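Why Does Metal Feel So Cold?

Try something right now! Touch the leg of a metal chair, or a doorknob, or a spoon that's been sitting in the drawer all day. Then touch a book, or a wooden table, or your own sweater. The metal feels colder, doesn't it? Maybe a lot colder!

Now for the strange part. If all those things have been in the same room since this morning, they're all the same temperature. The spoon is exactly as warm as the book. You could tape a thermometer to each one and get the same number. So why is your hand telling you something different?

Your hand is not a thermometer

Your skin has tiny sensors in it called nerve endings, and some of them are there to notice heat and cold. You might think they measure how warm the spoon is. What they really notice is how warm YOU are, right there in the skin, and whether that is changing.

Your fingers are usually warmer than the room. When you touch something cooler than you, heat starts moving out of your finger and into that thing. Heat always travels that way on its own, from the warmer place to the cooler place. If it leaves slowly, your nerves hardly notice. If it rushes out, they send a message up to your brain – COLD!

And metal is amazing at making heat rush.

The great heat race

Everything around you is made of tiny bits called atoms. They are much too small to see, and they never stop jiggling. In warm things they jiggle hard, and in cool things they jiggle more gently. When your warm finger touches something, your jiggling atoms bump into its atoms and get them jiggling harder too. Then those bump into their neighbors, and the heat moves along.

In wood, that's a slow job. Each atom has to nudge the next one, like kids in a long line passing a bucket of water from hand to hand.

Metal has a secret helper. Inside it are even tinier bits called electrons, and lots of them are free to zoom around between the atoms. They carry energy from one place to another super fast. It's like having a crowd of runners grab the buckets and sprint!

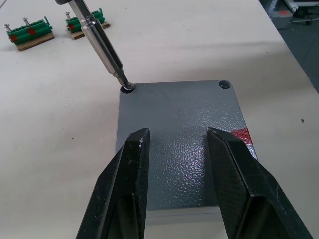

Scientists call a material that moves heat quickly a conductor. Copper, silver and aluminum are some of the best. Steel is a conductor too, though it's a good bit slower than copper. Materials that move heat slowly are called insulators. Wood is one, and so are cork, wool and the air trapped inside a fluffy blanket. Copper can move heat more than 1000 times faster than a lot of kinds of wood!

Does metal ever feel hot?

Oh yes! Think of a playground slide on a sunny day in July. Now the metal is warmer than your legs, so the heat runs the other way, out of the slide and into you. It does it fast, and that's why you jump up yelling. A wooden bench that's just as hot doesn't feel nearly so bad.

Cooks know all about this. A frying pan is made of metal so the heat from the stove can spread through it quickly, but the handle is often wood or plastic so you can hold on.

The ice cube surprise

You can test all this at home, and I love this experiment because almost everyone guesses wrong the first time.

You will need:
A metal baking sheet
A wooden cutting board
Two ice cubes the same size

Leave the sheet and the board side by side on the kitchen counter for an hour. Put your hand on each one. Which feels colder? Now make a guess – which one will melt an ice cube first?

Put one ice cube on each and watch. The cube on the metal will start to shrink almost right away, while the one on the wood just sits there looking pleased with itself. The "cold" metal wins the melting race! It pulls heat in from all around and delivers it straight to the ice.

When my neighbor Rocío Segura tried it with her class in March, nearly all the kids picked the wood. Unai Salcedo, who is eight, was so sure of it that he asked to do it again with new ice cubes. Same result!

Words to remember
Conductor: a material that lets heat move through it quickly
Insulator: a material that slows heat down
Electron: a very tiny bit of matter that can carry energy through metal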